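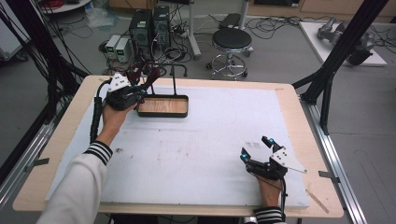 Step 2: Take the reading

Sit with your back against the chair and both feet flat on the floor. Rest for 5 minutes before you start, without talking.

Place the cuff on your bare upper arm, with its lower edge just above the bend of the elbow. Support the arm on a table at heart level - a folded towel helps if the table is low.

Press start and keep still until the cuff deflates. Write down both numbers and the pulse, wait one minute, then repeat on the same arm.

Step 3: Record the results

Enter each reading on its own line with the time and the arm used. Do not round the numbers or leave out a high one. Bring the log and the monitor to your next visit at the Garnville clinic.

Morena Morelli, Friday, May 24, 2019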